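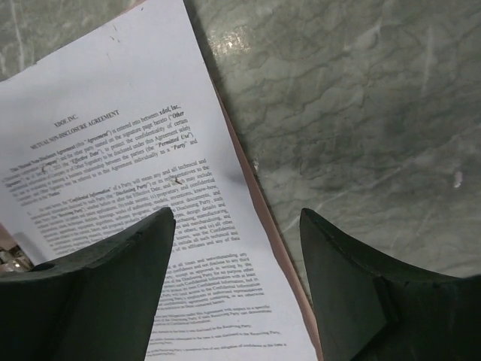

Tapered fingertips, wrist cameras and paper

Notes from the second round of fingertip comparisons, written up mostly so that I stop answering the same messages about it. The first round was rigid parts: blocks, tube caps, a few brackets. Paper is a harder case. A sheet lying flat gives the fingers no side surface to close on, and the contact force that gets a tip under the edge is close to the force that creases it.

Setup

Two arms on a shared base, parallel-jaw grippers, one camera at the wrist and one fixed camera on the workspace. The controller is a Wavwood unit running position control with a current limit on the jaws. I compared two fingertip designs, the Dekberg wedge and the Ivville flat pad. Each got 48 attempts at the same motion: approach a sheet edge at a shallow angle, slide under, close, lift until the edge clears the table. Jaxon MacLeod reset the sheet between attempts and wrote down the outcome.

The wedge did better on single sheets on a hard, glossy surface. The flat pad did better on anything with thickness, such as a folder or a short stack, where a narrow tip tends to dig into one layer and push the rest ahead of it. I expected the first result. The second surprised me a little, given that the wedge has the smaller frontal area, but Jaxon's notes are consistent on it and I see no reason to argue.

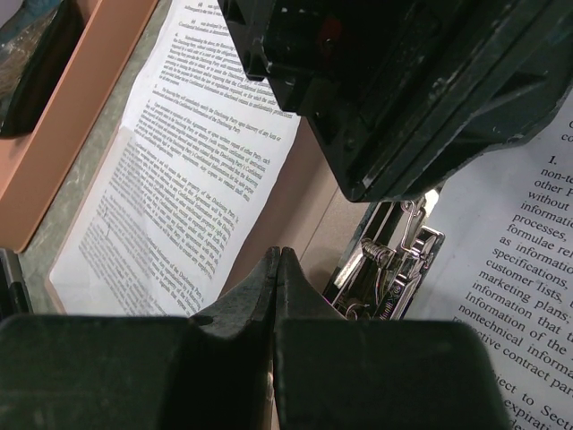 Clearance turned out to matter more in practice than grip force. The jaw bodies are wide compared to the tips, and planning a path for the tips alone puts a pad into something sooner or later. Under an overhang the problem doubles up: with the black housing above the fingers and the chrome spring parts just over the right pad, there is very little room for a vertical correction. The tips nearly touching helps, because a closed gripper can go into a narrow gap that an open one can't. My rule for now is to approach closed, open only as far as the target needs, and keep the wrist camera's view of both tips free for the whole approach.

The wrist view has its limits. Print on the sheet is useful as texture, and slanted lines of type give a decent orientation estimate even when the words can't be read. Depth at the tip is another matter. Magdy Ragab suggested a shorter exposure to reduce motion blur during the slide, so I dropped it to 900 microseconds and added light. Blur went down. Sharpness across a curled page stayed uneven, and a shorter exposure was never going to fix focus. I would take a slightly longer standoff between camera and fingers over a better sensor.

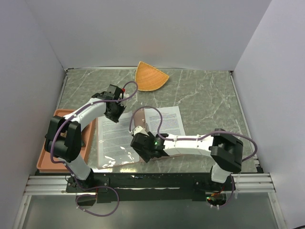 Cable routing gets less attention than it should in gripper comparisons. A stiff cable adds a torque at the wrist that changes with pose, and the current reading can't tell it apart from a light contact. The purple cables on both arms stand up in loops near the grippers, which leaves slack for wrist rotation, and they are tied down along the links. The cost is occlusion. Seen from the fixed camera, the right arm's loop passes over the printed page, and a page-edge detector will treat it as an edge if you let it. I mask the cables by color, and it works until something purple ends up on the table.

Arm against arm is the other clearance issue. With both grippers over one document, the planner has to treat each forearm and its cable as an obstacle for the other. Tyson Campbell's version uses a single bounding volume per arm. Simple, fast, and too conservative in the middle of the table, where it refuses poses that are fine. I split the volume at the elbow and got most of those poses back for roughly double the planning time.

Open items

Jaw current limit. One value for both fingertip designs is a compromise, and the flat pad wants a higher one.

Tip wear. I have no measurements, only a look through the loupe.

Garnet Gosselin asked for the raw log with the failures tagged by type. Slips and creases are separated; missed edges still need a pass. I should have it ready in June.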